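Print this page | E-mail this page

Workshop notebook, Callilside — July 2020

Fruit wash trial, second batch. Switched from the Prekon wax stripper to plain warm water with baking soda, two spoons to the bucket. Left each lot in for ten minutes, then a cold rinse and onto the racks. The Prekon lot from the first batch still smells faintly of soap and I would not send it out.

Weights before storage: crate A 2662 g, crate B 1902 g. Crate A went in the cold room, crate B on the bench shelf by the north wall. The Genmont scale drifts when the door is open, so zero it between crates. I forgot once and had to do B over. 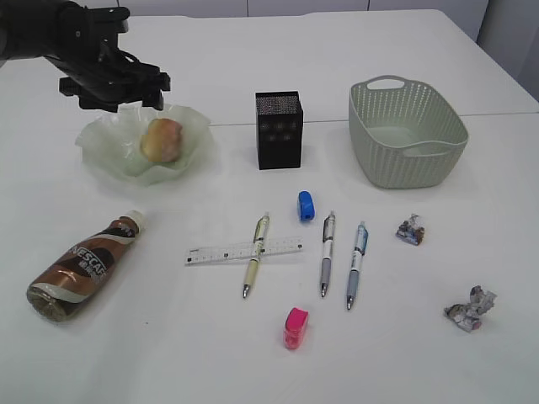
Cold room was at the right setting this morning but the door seal is going at the bottom corner. Taped it for now. Zupan has the replacement strip, part 264, delivery in August. If the tape lets go before then, move everything to the small fridge — it will fit if the jars come out.

Lost 196 g from crate A to bruising. Mostly fruit from the bottom layer. Next batch goes in single layers with paper between.

To do: order more paper, wash the racks, relabel the soda tub. Still need to write up the first batch properly, the notes are on the back of the delivery slip.

Comments (2) | Shares: 3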